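Two arms on one table are two machines, Adel Abou Zeid says, and most of the paperwork he is sent treats them as one. He has spent much of the past year rewriting the bench rules at Kincaid, where pairs of robot arms handle liquids and glassware on ordinary tabletops. The rules now run to ten pages. Document 3035, as it is known on site, replaces a single laminated sheet.

"The old sheet said to keep clear when the arm was moving," he says. "It did not say which arm, how far, or who decides that it has stopped."

The first section deals with containment. Any open vessel holding liquid must stand inside a secondary tub whenever an arm is working over it. The tub has to hold the full contents of the vessel, and its walls must be low enough for the gripper to enter from above without touching the rim. Abou Zeid wanted a fixed wall height and was talked out of it.

"Rachid's point was that a number would be copied on to benches where it made no sense," he says. "So the clause gives the clearance between finger and rim and leaves the tub to the user."
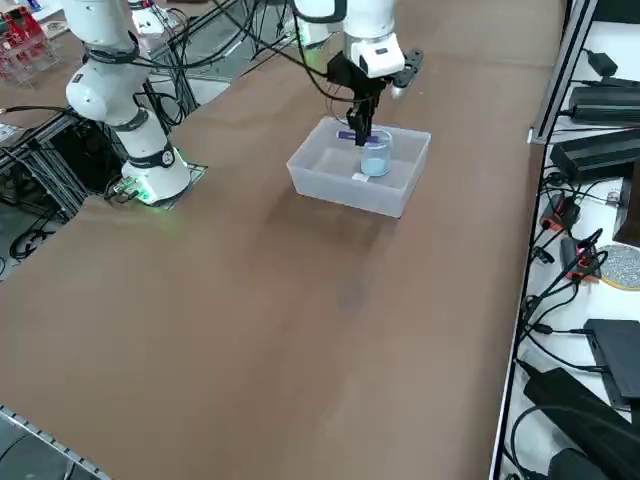
SKOLTHORPE, June – The clause on stirring took the longest to agree. A stirrer held in a parallel gripper can turn between the fingers, and the controller will not necessarily register it. Document 3035 therefore requires the grip to be checked by eye before the tip enters the beaker, and limits the arm to reduced speed until the stirrer is out again. Beakers are filled to no more than half.

Rachid Shehata, who audits the benches for the Windine site as well, would have gone further. He asked for the second arm to be locked out during any stirring task in which it has no part. The compromise is a declared parking position, recorded in the task file, with the arm's joints held.

"Parked is a defined state," Shehata says. "Idle is just an arm that has not moved yet. I do not accept idle in a risk assessment."

Cables have a section to themselves. Those running along an arm must be given enough slack for the full reach of the task, and must be inspected after every 100 cycles. Power supplies are to be kept off the working surface, on a shelf or rail of their own – a rule both men describe as the one most often broken at other sites.

Neither regards the text as finished. Shehata wants the Kotow incident forms merged into it, so that a spill and a collision are reported in the same way. Abou Zeid would prefer to keep them apart.

"A spill is usually a grip problem," he says. "A collision is a planning problem. If they go on one form, somebody will fill in the easy half."

Revision 2 is out for comment among bench users until the end of the month.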